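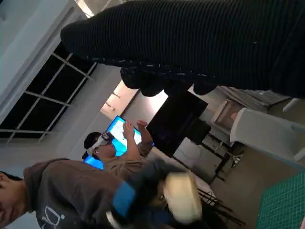 Why Windows Look Black at Night

Glass lets most light pass through. A small part bounces back from each of its 2 surfaces. This bouncing is called reflection.

During the day, a great deal of light comes in from outside. The weak reflection of the room is still there, but your eyes cannot pick it out.

After sunset, very little light comes in. With a lamp on, the glass may look black, or it may show a faint copy of the room. What you see depends on where you stand and where the lamp is.

Try It

1. Wait until dark. Stand one step from a window with the room light on.
2. Look for your reflection.
3. Ask an adult to switch off the light. Wait one minute.
4. Look again. Trees, roofs or stars may now be visible — your eyes need time to adjust.

Word List

Pane: a single sheet of glass in a window.
Mullion: a bar that divides a window into panes.
Transparent: letting light through clearly.

Manen Science Pages for Young Readers, sheet 1358. Updated March 2023.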